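Clearing food trash out of a bedroom

Snack wrappers and drink bottles pile up fast in a room where people study or watch movies. Left overnight in June, they bring ants. This routine takes a few minutes and needs a trash bin, a liner and a damp cloth.

Start with the bin. Move it next to the table or bed so you are not carrying sticky things across the floor. A round bin with a wide opening is easier to hit than a narrow one. Fit the liner and fold it well over the rim – it slips down once something heavy lands in it.

Take the soft wrappers first. Pick up plastic bags by a bottom corner only if you are sure they are empty. Chip crumbs will go everywhere if they are not. Press the air out and fold the bag small.

Cups and tubs come next. Check for leftover liquid and tip it down the sink. Stack paper cups inside each other. A round food tub can hold smaller trash such as straws, lids and seals, so fill it before you throw it out.

Drink bottles go last. Empty them and put the cap back on tight. Coconut water turns sour quickly and the smell stays in the liner. If your building takes plastic bottles separately, keep a second bag on the door handle. Senad Hoxha wrote in to say he uses a Tendden clothes hook for this, and it has held for 2 years.

Shake the tablecloth outside when the table is clear. Wash it if there are drink stains, cold water first. Wipe the table underneath and let it dry before the cloth goes back on.

Tie the liner and take it out the same evening. A half-full bag with food in it should not wait for trash day.

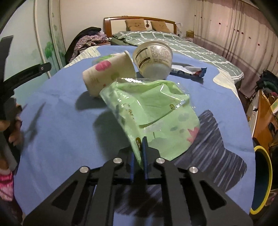
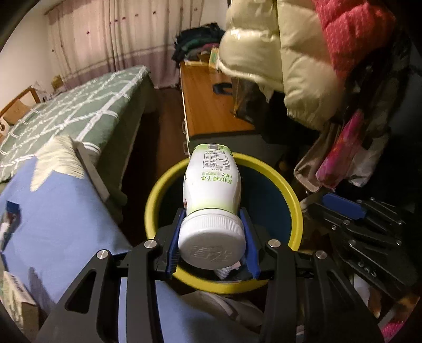

Top: wrapper, paper cup and tub on the blue cloth. Bottom: coconut water bottle over the bin.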